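Workshop tips: the control cabinet, and which advice about it I'd ignore

Every shop newsletter has a page on "getting to know your electrical cabinet," and most of it is padding. I've run the back half of a small joinery shop in Dranby long enough to have tried the color-coded tape, the laminated cards and the little magnetic hooks. A few things helped. Most went in the trash by April.

Gray doors, a row of amber, green and red lamps on the left one, and a red lightning bolt lower down:
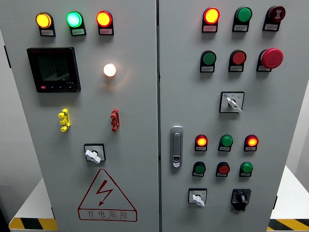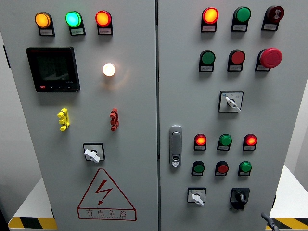
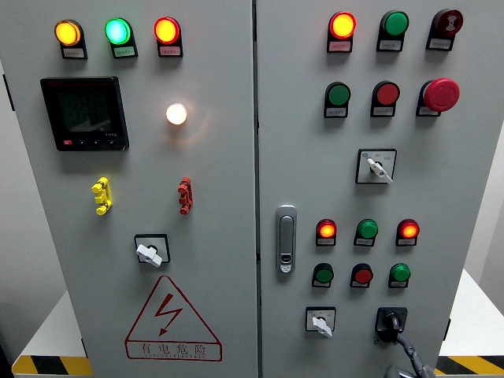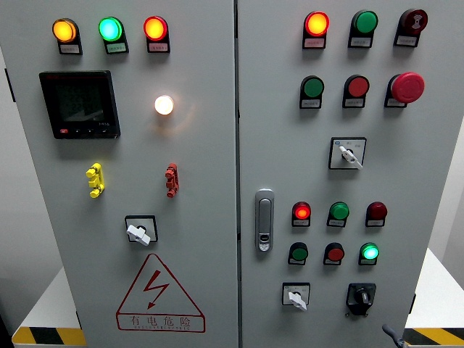
Do the lit lamps tell me the cabinet is safe to open?
Lamps tell you that something is getting power, and that's as far as I'd trust them. A dark one is worse, as it could be a dead bulb. Opening the doors is a job for a licensed electrician who has locked off the supply and tested it with a proper meter. Everything on this page is for the outside of closed doors.

Labels

The usual tip is to buy a label maker. Fine, buy one, but look at the size of the letters first. Most labels on cabinets are so small you need your nose against the door, and a person in a hurry won't do that. I print a sheet in big plain type and hang it on the wall next to the cabinet, at eye level. Ours lists what each button does in words the Friday crew would use. "Dust fan on" beats a part number.

Don't stick your own labels over the maker's. I did that in our first year with a pack of 200 dots from Gustby, and the electrician charged me for the time he spent peeling them off. The glue left gray crumbs I'm still finding.

If your cabinet came with labels in a language half the shop can't read, get them translated by a person who knows electrical terms. A phone app gave us "stop" for two different buttons, and only one of them was a stop.

Colors

People love to say that green means go and red means trouble. I wouldn't bet a finger on it. On plenty of cabinets those three colors in a row only show that the three supply lines are live, so red can be lit all day with nothing wrong. Ask whoever wired yours, write the answer down, and put it on the sheet.

Cleaning

Sawdust is the real enemy, and the advice you'll read is to blow it off with compressed air. I think that's terrible advice. Air drives fine dust past the door seal and around the button collars, which is exactly where you don't want it. A soft dry brush does the job. Then a dry microfiber cloth, wiped downward. Skip the sprays, including the Vilmont "electrical safe" one at 24 dollars a can. I read the back of the can twice and couldn't find what made it any different from the cheap stuff.

Stay off the buttons and switch handles while you wipe. It sounds obvious. I have shut down a planer with a dust cloth.

The space in front

Keep it clear. I was told tape on the floor would do it, and for a week it did. After that the taped box became the natural parking spot for the trash cart. What worked was moving the cart's regular home to the other side of the shop, so that dragging it over was more trouble than it was worth. Check the local code for how much clearance you need and don't take a number from a website, this one included.

Don't hang coats or clipboards on a switch handle, either. Magnetic hooks on the doors are nearly as bad, because sooner or later something dangles over a stop button.

Locks and keys

Kęstutis Jankauskaitė, who used to run the Owen Street shop, kept his cabinet key on a nail right beside the door, which rather defeats the lock. Ours is in the office drawer with a sign-out card. Slower, yes. I've yet to hear a good argument for making it quick.

Things I wouldn't pay for

A "cabinet care kit." The one I priced came to 961 dollars with the stand, and it was a brush, some cloths, a lamp chart and a binder.

Replacement warning stickers, if the old one can still be read from across the room. If it's faded or torn, replace it that day.

A yearly contract that only covers "visual inspection." We were quoted 675 dollars. Ask what gets opened, tested and tightened, and get the list in writing before you sign. Two firms stopped calling me back after that question, and the third one got the job.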